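About Us

Hi, and welcome to Drandari! I'm the person who answers the emails, writes the class notes and (most days) mops the floor. We're a small home-cooking school in Kevham, and we teach regular people to make regular dinners. Soup, bread, beans, a roast chicken, a pie crust that doesn't make you cry. If you've ever stood in front of an open fridge at six o'clock with no plan, you're who I had in mind when I started.

I didn't go to culinary school. I spent years doing payroll for a flooring company and cooking for anyone who'd sit down long enough, and at some point friends started asking if they could come over and watch. Then they brought friends. My kitchen fit four people if one of them stood in the hallway, so I went looking for a bigger place and found the old dry cleaner's on Lerkis Street. It needed new everything. We opened in January with one oven and a sign I painted myself, and the sign is still up, wobbly R and all.

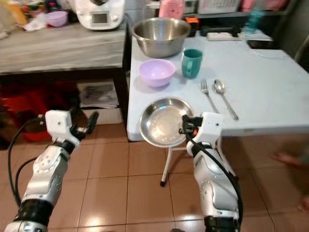 The beginner course is still the heart of what we do. It runs six weeks, one evening a week, and there's no homework unless you count eating. The first night is all knives and onions. After that we get into stocks and sauces, then grains, then whatever vegetables look good that week. I do change the menu at the last minute, so please tell me about allergies when you sign up and I'll plan around them!

We keep classes to 30 people in the big room, with helpers going from table to table, and the Saturday bread class is much smaller. A single class is $50 and that covers all the food, an apron to borrow and a box to take your leftovers home in. Teens are welcome from age 13 with a grown-up along.

Our flour comes from Rondonuwu, a little mill up the valley. I've been buying from them since before the school existed, and I'll talk your ear off about their rye if you let me. They also sell it by the bag at our front counter.

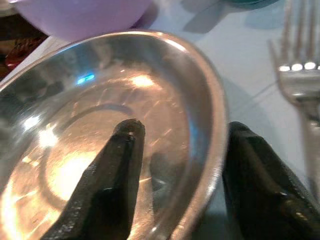
Come and see us

We're at 27 Lerkis Street, right across from the post office. Parking is free behind the building after five, and the 487 bus stops at the corner. The side door has no step, so use that one if you're bringing a stroller or a wheelchair, and ring the bell if it's locked.

Email is the best way to reach me. I'm slow on class nights but I do write back the next morning, usually with coffee in the other hand.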